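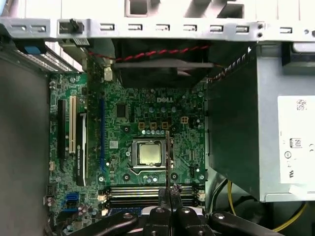

Section 6: When an app you need has been removed from your country's store

Read this section before you travel, or before a ban comes into force where you live. Most of it cannot be done afterwards. The steps assume you are using Zonance on a phone, with Larley as the messaging app you want to keep.

6.1 Find out what has been blocked

"Banned" is used loosely in news reports and in government statements. It may mean that the app has gone from the store, that its servers are blocked by internet providers, or that a minister has asked for one of these and had no reply yet.

1. Open the store and search for the app by its full name.
2. If it is missing, open your list of past downloads. An app you have installed before may still be offered there.
3. If it is installed, open it on mobile data, then again on wi-fi. Write down which one works.
4. In Zonance, go to Tools, then Reach, and press Test. Wait for all 36 checks to finish.

Note: A green result means the server answered at that moment. It says nothing about who was watching the request. We have asked for the wording on that screen ("You're safe!") to be changed, and as of 5 May 2023 it is still there.

6.2 Save what you have

1. In Larley, go to Settings, then Account, then Export.
2. Choose Contacts only. Do not choose Full history unless you have somewhere secure to put it.
3. Set a passphrase of six words or more.
4. Copy the file to a device that stays at home, and delete it from the phone.
5. Empty the phone's recycle bin.

The export stops at 300 contacts without telling you. If you have more, export them in groups and compare the totals.

Caution: A contact list is a list of people. In a country where a dating or community app has been taken down, it can do more harm to them than losing it would do to you.

6.3 Set up a second route

1. In Zonance, open Routes and press Add.
2. Pick a relay from the list. Yazzie is chosen for you; you can change it.
3. Turn off Share usage data. It is on by default.
4. Press Save, restart the phone and repeat the test in 6.1.

The maker says there are 200 relays. Evangelia Athanasiadis tested the list for us in November and found that many shared the same few hosts, so a block on one host may take out a good part of it. Treat the number as advertising.

Caution: In some places using a relay is itself an offence. The app's help pages call this "a grey area". Ask a local lawyer or rights group instead.

6.4 Things we do not recommend

Installing a copy of the app from a link sent by a stranger, even a friendly one.

Changing your store country with a borrowed payment card.

Relying on the Hide icon setting. The app still shows in the phone's battery and storage lists, where anyone searching the phone can find it.

Section checked by Evdokia Drakos for Itia. Go to Section 7 if your phone has been taken from you and returned.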